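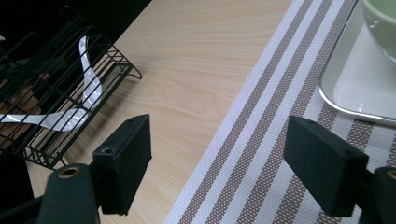 What does Garthorpe Tableware Services do?
Garthorpe supplies, stores, washes and replaces tableware for small dining rooms, serviced apartments and training kitchens. Customers keep a fixed set of dishes, trays, table linens and racks on site. We maintain the set to a written list and exchange worn pieces on a regular cycle.

About the company

Garthorpe was started by Thijs Van Beek and Parviz Safavi, who had worked together on kitchen fit-outs and had both spent too much time sourcing single replacement bowls. The first contract covered one building and 62 place settings. The company now works from two sites. Sammont Street holds the office, the sample room and the test kitchen. The Eltex Yard unit holds stock, the wash line and the packing benches.

Thijs Van Beek is responsible for purchasing, specifications and the stock list. Parviz Safavi runs the wash line, deliveries and customer training. Contract questions can go to either of them through the office.

The stock list

Every item we supply has an entry on the stock list. The list currently runs to 2076 entries, including discontinued pieces that are still in use at customer sites. An entry records the outside dimensions, the weight, the material, the finish, the wash method, the stacking limit and the rack position. Color is recorded by name and by a reference chip kept at Sammont Street, as two deliveries of the same pale green glaze can differ enough to be noticed side by side.

Discontinued entries stay on the list until the last customer piece has been returned. A discontinued bowl is replaced by the nearest match in diameter and depth. If the difference in depth would change how the bowl sits in its tray, we contact the customer before sending it.

Table settings

Our standard setting is built up from the table surface: placemat, tray, bowl, spoon. The placemat protects the table from the foot of the tray and keeps the tray from sliding. Woven mats are the default for wooden tables. They dry quickly and can be wiped between meals, but grit caught in the weave will scratch a soft finish, so mats are to be lifted and shaken daily and the table wiped underneath.

White trays with a shiny rim are popular in the serviced apartments, particularly with a colored bowl. They show marks more readily than darker trays and should be dried with a cloth after washing. Air drying leaves spots along the rim, and customers in hard water areas report them first.

A striped mat should be laid with one straight border parallel to the table edge when a formal setting is wanted. For everyday use the angle is left to the customer. The stock list has no entry for it.

Racks and drainage

Most of the questions we receive concern dish racks. We recommend an open black wire rack for counter and tabletop use. The wires are easy to inspect, and air reaches the contents from the sides as well as from above. Our notes for rack users are as follows.

Long flat utensils are laid along the length of the rack, clear of the feet.
Ceramic spoons are placed where the head is supported by the base of the rack. A spoon hung by its handle on a side wire can slip and chip.
Heavy pieces go in first, at the end farthest from the edge of the table.
Bowls are angled so that the foot ring drains. A level foot ring holds water and leaves a mark on the next surface it touches.
Wire feet are checked monthly for worn caps. Replacement caps are sent free of charge with the next delivery.

A rack standing on bare wood needs a drip tray or a folded cloth under it whenever wet dishes are loaded. Oiled tabletops tolerate short contact with water. Lacquered tabletops tolerate somewhat more, until the lacquer is scratched, after which they perform worse than oil. We do not refinish tables, but we can supply a care sheet for either finish.

White ceramic utensils

Ceramic spoons account for a larger share of breakages than any other item we supply. Most of the damage is to the rim of the head, and most of it occurs during stacking and sorting. We have tested several handle shapes at Sammont Street. A long curved handle is comfortable to use and easy to pick out of a rack, but it takes more drawer space and cannot be nested tightly. Customers with shallow drawers are advised to store these spoons upright in a jar or flat in a lined tray.

Chipped ceramic is withdrawn from service whatever the size of the chip. Return it in the gray sleeve provided and mark the sleeve with the stock number. Pieces returned without a number are identified by weight and profile, and the replacement may then take one delivery cycle longer.

Washing and inspection

Exchange stock is washed at Eltex Yard, dried, and inspected under a side lamp before packing. Side light shows scratches and dull patches that overhead light hides, especially on glossy glazes. Mats are inspected separately for pulled threads and for curl at the corners. A mat that will not lie flat after pressing is removed from stock.

Packing crates hold up to 200 small pieces with dividers. Spoons and flat utensils are packed head to handle in alternating rows, with paper between the rows — newsprint is not used, as the ink transfers to unglazed foot rings.

The Khosravi range

In February we added the Khosravi range to the stock list. It consists of bowls and shallow dishes in muted glazes and was selected after a trial in the test kitchen. The bowls fit our standard rectangular trays with enough clearance to be lifted out by the rim. The shallow dishes are wider than the standard plate and need the larger rack spacing; customers using the older narrow rack should ask for an exchange before ordering them.

Visits and samples

The sample room is open by appointment on weekdays. Visitors may set out a complete table and try pieces in a rack before placing an order, and are encouraged to bring one of their own trays or mats for comparison. Samples can be borrowed for one week, up to two settings per customer. Please return them washed and in the original dividers.

Page last revised 8/30/18.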